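March Route Walk-Through: Checklist with Comments

Route: Mandgate Plaza to Gavent Park, by way of Hoxha Street
Walked on 24 November 2020

1. Assembly area
Gates open on both sides: OK
Stage cable covered: OK
Comment: The stage backs up too close to the north gate. Move it toward the fountain so people can leave on that side. Zorica Georgiou has the revised sketch.

2. Street closures
Permit copy on hand: OK
Barricades at cross streets: NOT YET
Comment: We need 6 more barricades on Hoxha Street. The city drops them at the corner but does not set them out. Last year cars were still turning in when the front of the march arrived.

3. Emergency lane
Width clear for an ambulance: OK
Hydrants clear: 1 problem
Comment: A dumpster outside 91 Hoxha Street is blocking a hydrant. Arben Berisha called the building and left a message. Check again the night before.

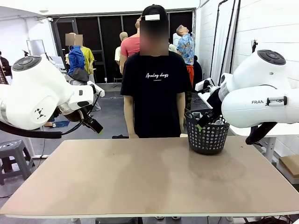 Vesna Karagiannis

4. Pavement and curbs
Loose plates or holes: 2 found
Curb ramps usable: OK
Comment: Both holes are in the right lane past the rail bridge. Mark them with cones and put a marshal there with a flashlight. The march will reach this stretch after sunset if we start late.

5. Marshals
Vests and radios: OK
Briefing done: NOT YET
Comment: Three people on the list have not confirmed. Spyros Bošković will take the rear if we come up short. Marshals do not argue with counter-protesters. Keep the line moving and radio it in.

6. First aid and water
Table at start: OK
Table at Gavent Park: OK
Comment: Bring blankets as well as water. Masks go on both tables, with a spare box in the rear van.

7. End of route
Park lights working: NO
Comment: The lights by the east path were out when we walked it. The park office has been told. Until they are fixed, send everyone out through the west exit.

Open items go to Spyros Berisha. Items 2, 3 and 7 have to be closed before the final permit call.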